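Hongjun Lu
Gripper maintenance, a thread. Mute me now if you have plans this evening.
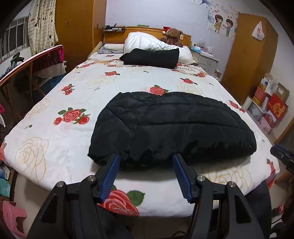
Pads first. My Flukitell handheld gets its finger pads swapped every 1,000 grasps, says the manual, and I used to treat that as a polite suggestion. Then it began dropping sleeves. The blue ribbed ones are what I fit now, and something padded and quilted folded into a fat bundle is my usual test: shiny, squashy, keen to be somewhere else. If the ribs hold that, they'll hold a tea towel.

2/ Pivot screws. Snug, then back a touch. Tighten them fully and the fingers close like a garden gate in January. Leave them slack and the tips miss each other, which is worse, as you'll blame the software for a week.

3/ I blamed the software for a week.

4/ Cleaning: damp cloth, drop of washing-up liquid, leave overnight. Do not use the MacAulay degreaser. It lifts the grease and then has a go at the glue.

5/ Lint lives in the linkage. Open the fingers wide and go in with an old toothbrush. Mark the toothbrush. Mark it clearly.

6/ Log so far: almost 3,000 grasps, 2 sets of pads, one lost washer. Pikard sell spares in bags of 130, so I am now fixed for washers until retirement.

7/ Next up is zeroing the finger width, once I find the feeler gauge.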